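The Flincombe Count

Janaka Paul received the February file at the district statistics office and opened it in the usual program. The file contained one row per death certificate. There were 249 rows. The ministry bulletin for the same district and the same month gave 125.

He sorted by place of death. The hospital rows matched the bulletin. The remainder were coded H, for home, and the bulletin had no column for H.

He wrote to Sumaiya Sarkar in Valby, who maintained the coding manual. Her answer came the next morning, dated 2020-05-13.

"Code H is collected but not published. See section 18. Do not add the two figures together."

He read section 18. It said that home deaths would be reported when a method had been agreed. It did not name who would agree it.

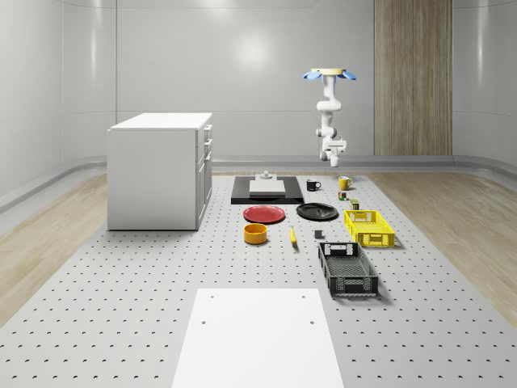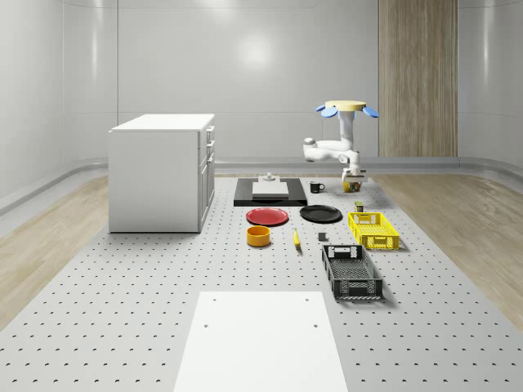

Two computer renderings, same room with a grey perforated surface.

Paul printed the H rows and read the cause lines. Most were written by one physician, Weerasinghe, who covered the villages on the Cukon road. Weerasinghe used the same four words each time: fever, cough, short breath. In the margin of the last certificate he had added a fifth and sixth, "no test."

The population of the Cukon villages was just over 3000. Paul divided, checked the result, and divided again by hand on the back of the printout.

He called Valby.

"I have a rate," he said.

"You have a numerator without a method," said Sarkar.

"What would the method be?"

He heard her turning pages. "Adding them together," she said.

She asked him to send the file again with the H rows on a separate sheet. He did so at 4:40, logged the transfer, and entered the March certificates until the office closed.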